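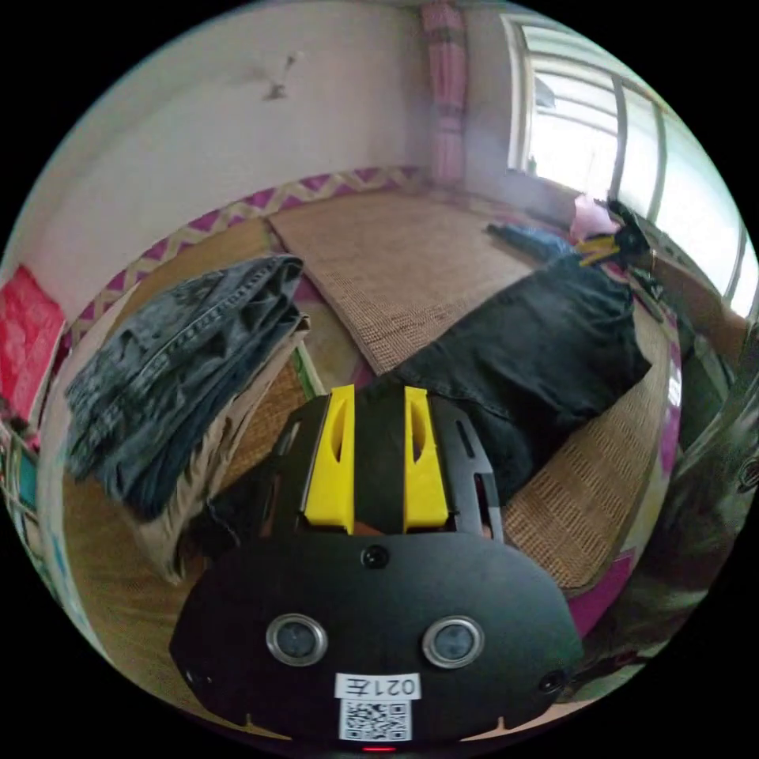 The Homex hand-held gripper kit comes as a pair, one for the left hand and one for the right. I signed up for the home trial in September. You do ordinary chores with the grippers, they record, and the recordings go toward training robot arms. I picked laundry. We have plenty of it.

Setup took 27 minutes, most of it spent on the Gittins app, which wanted a new password twice. The grippers themselves were simple. Squeeze the handle and the yellow fingers close. Let go and they open.

Jeans are the easiest thing to fold with them. Denim is thick and stays where you put it. Thin jackets are harder, and sleeves slide out of the fingers if you only catch the edge.
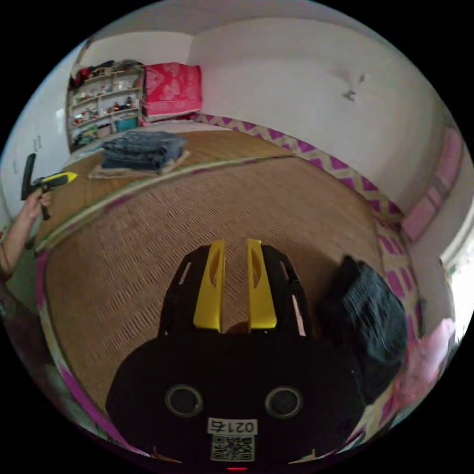 My wrists were tired after 40 minutes, so I now stop at 30 and do the rest by hand. The trial asks for 90 minutes a week, and I can manage that in short sessions. I would like a lighter body and a softer handle.

Support is by e-mail only. I wrote to them once and got a clear answer the next morning. I'm keeping the kit for the second month.

2 comments | 27 shares

Print this post | E-mail this post

Recent posts
Raddale steam mop, one year on
The bus to Dulldale
Fixing a slow drain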